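Demos sauber schneiden: so mache ich das bei Flumel

Wer eine Greif-Policy per Imitation Learning trainiert, kennt das: Die Aufnahmen sind im Kasten, und dann geht die Arbeit erst los! Bei mir waren es zuletzt 485 Episoden, nach dem Aussortieren blieben 419 übrig (tat schon ein bisschen weh).

Schritt 1: Leerlauf wegschneiden
Am Anfang steht der Arm oft nur herum, und genau das lernt die Policy sonst mit. Ich kürze, bis sich die Gelenke wirklich bewegen – ein paar Frames Vorlauf lasse ich stehen.

Schritt 2: Phasen markieren
Ich nehme sechs Labels, von »Anfahren« bis »Rückzug«. Beim Greifen setze ich die Marke erst, wenn die Hand die Flasche umschließt. Die zweite Flasche, die hinten auf dem Tisch liegt, bekommt ein eigenes Objektlabel, sonst wirft Stivier beide in einen Topf.

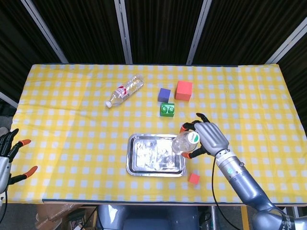

Schritt 3: Trainieren und vergleichen
Ich halte 19 Episoden zurück und trainiere mit den übrigen 400, einmal mit und einmal ohne Phasenlabels. Lasst beide Läufe mit demselben Seed starten, ich hab das beim ersten Mal vergessen und durfte alles wiederholen.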